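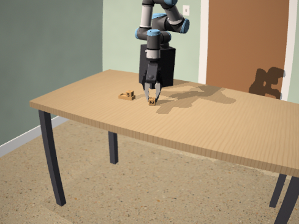

Sovia Waxed Cotton Chore Jacket

By Trendadach
Sold and shipped by Hauser Clothing

Colors: Field Olive, Black, Rust, Navy
Sizes: XS to XXL (see size notes)
Customer reviews: 1,196

Add to bag
Save for later
Find in a store

Overview

The Sovia is a hip-length work jacket in waxed cotton, with a cotton lining in the body and a smooth lining in the sleeves. It has a straight cut, a plain collar and a button front. It was first sold in April as a spring jacket, and the current version has a slightly heavier cloth and a longer sleeve, so it can be worn well into fall with a sweater underneath.

The cloth comes from the Vemisow mill, which has supplied Trendadach with waxed fabric since the first Sovia. The wax is put on after dyeing. It gives the jacket a dry, slightly stiff feel when new. Creases will show at the elbows, cuffs and pocket edges, and the color gets lighter along those lines with wear. This is normal for waxed cotton and is not treated as a fault.

Details

Outer: 100% cotton, waxed finish
Body lining: 100% cotton, brushed
Sleeve lining: viscose
Front: 7 buttons, metal, with a spare sewn inside the left seam
Pockets: 3 outside (two at the hip, one on the chest), plus one inside with a zipper
Cuffs: single button, can be turned back once
Back: center vent, closed with a snap
Collar: corduroy facing on the underside, same color as the body

Fit and size

The jacket runs a little wide in the shoulders and true to size in the chest. If you usually wear a medium and plan to wear it over a T-shirt or thin shirt, order a medium. If you are between sizes, go down for a closer fit or up if you want room for a thick sweater. The sleeves on this version are longer than on the spring jacket. Customers who own both have told us they notice it most at the cuff, and the cuff is meant to be turned back.

One cut is used for men and women. Women who want a closer shape at the waist may prefer the Sovia Short, which has side tabs and ends at the belt line. The Short comes in Black and Rust only.

XS and XXL are made in smaller runs and sell out first. If your size is gone, use the "Tell me when it's back" link next to the size box. We send one email when the size returns and do not hold stock.
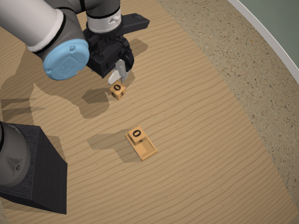

A light wooden tabletop with two small cubes, one of them in a shallow tray

Care

Do not machine wash, dry clean or tumble dry. Any of these will take the wax out of the cloth and it can't be fully put back.

Let mud dry, then brush it off with a soft brush. Wipe off marks with a sponge and cold water. Soap will lift the wax, so leave it out even for grease. Hang the jacket on a wide hanger away from heaters and direct sun. It can leave a faint mark on pale leather or light upholstery for the first few weeks, so take some care with car seats and cream-colored bags.

Rewaxing is needed when water stops beading on the shoulders. For most people that is once a year. The Trendadach tin (sold separately) holds enough for one full coat on any size. Warm the tin in a bowl of hot water, rub the wax in with a cloth in small areas, and go over the seams last. Leave the jacket hanging overnight before you wear it.

Repairs

Trendadach repairs its own jackets. Small tears, worn cuffs, broken snaps and lost buttons can all be fixed – the charge depends on the work, and you will get a price before anything is done. Jackets must be clean and dry when you send them in. Patches are cut from new cloth, so they will look darker than the rest of the jacket at first.

The Hauser giving program

For each Sovia sold through Hauser this season, we give one new winter item, such as a hat, scarf or pair of gloves, to a clothing bank in the area of the store that made the sale. Online orders are matched to the store nearest the delivery address. The limit for the season is 2,000 items. Returned jackets are still counted.

You can also bring in a coat you no longer wear. It does not have to be from Trendadach. Coats should be washed, with working zippers and no large tears. In return you get a voucher that can be used on anything in the outerwear section, including this jacket. One voucher per order, not to be combined with sale prices.

Shipping and returns

Orders are packed flat in a paper sleeve inside a box. The jacket may have fold lines when it arrives, and they will drop out after a few days on a hanger. Please don't iron it.

Unworn jackets can be returned with the tags on, by mail or at any Hauser store. Waxed items that have been worn outdoors can't be resold and will be sent back to you. Try it on indoors first, over the thickest layer you expect to wear with it.

Often bought with

Trendadach Wax Tin
Sovia Button-In Vest (fits the current version only)
Hauser Wide Wood Hanger
Vemisow Cloth Cap, Field Olive

Product information last updated October 8, 2024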